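The earring audit

Mar 7, 2019

Every January I promise to sort out the jewellery, and by March I have usually got as far as moving it to a different surface. This year it made it to the wooden table, which counts as progress, and I sat down with a mug of tea and a strict rule that anything I hadn't worn in 3 years was going to the Jarklow charity shop.

The rule lasted until the second item, a brooch shaped like a pear. I have never worn the pear. I have never met anybody who would wear the pear. But my aunt Siham gave it to me when I passed my driving test, and she does still ask after it, so the pear went back in the tin.

The tin, I should say, is part of the problem. It once held Stovine shortbread and it is exactly the right size to stop me buying a proper jewellery box. Everything in it has spent years getting to know everything else. Necklaces come up in a lump, like something you'd pull out of a plughole, and you have to sit there with a pin, teasing them apart and swearing quietly.

Under the necklaces were the hoops. I had a serious hoop period. Rima Yammine and I shared a flat above a bakery and owned, between us, enough wire to fence a small field, and whoever got up first had the pick of it. The rest of us (Jana was on the sofa for most of that winter) went to work with whatever was left. 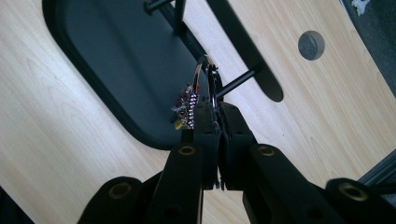
I am weak when it comes to beads. A plain silver hoop I can be quite stern with, but put a bit of red and purple on it and I start planning holidays. I must have told myself 200 times that I'd wear the colourful ones "in the summer", as if there were a whole season when I turn into someone who goes to beach bars. I go to Hajdu for a week and sit in the shade in a hat.

Still, the odd ones had to be dealt with. Rima's view, by text, was that a single earring is a keyring waiting to happen. Yara said to hang them on the curtain. My own view is that the minute you throw one out, its partner walks out from behind the radiator, so they have gone into an envelope marked ODD, and the envelope has gone into the tin.

Final score after one afternoon: 15 things in the charity bag, most of them bangles that never went over my hand in the first place. The bag is by the front door. I've stepped over it twice today, and I've already had the green bangle back out to see if my hand has changed.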